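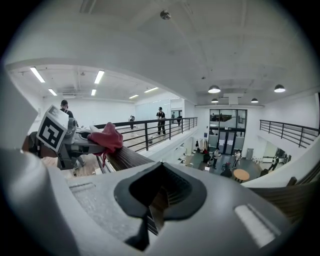

Getting the handheld grippers back in shape

May is when I go through our handheld grippers properly, and this year the pair I carry most were overdue. They're the gray ones, one for each hand, with a marker cube so the tracking software knows where each gripper is. Other than that they're plastic, screws and a bit of rubber, so you don't need a fancy workshop!

Jaws first. I wipe the pads with a damp cloth and let them dry while I do everything else. Cloth pickups are what give me away when I've been lazy, because a thin fabric will slide right out of a dusty jaw (socks are worse than towels, don't ask me why). If the pads still feel slick I go over them lightly with 600 grit paper and wipe again.

Then the cube. Mine had worked a little loose on its bracket, and I'd been blaming the software for two weeks. Snug the screws, don't crank them, the plastic strips if you look at it wrong. Clean the printed faces with something dry. I tried alcohol once and smeared a corner of the pattern, so that one had to be reprinted.

After that I open and close the jaws 20 times while watching the width reading. Fully open should read 76 on my setup. The left one came back at 71 and kept drifting, which was a tired spring. Sornstead sells the replacements in little bags and I had one in the drawer, hooray.

Last job is the memory card. I use 128 GB cards from Keltby, and I format them in the unit and never on my laptop. Still to do: a new grip sleeve for the right one, if Zorkmont ever gets them back in stock.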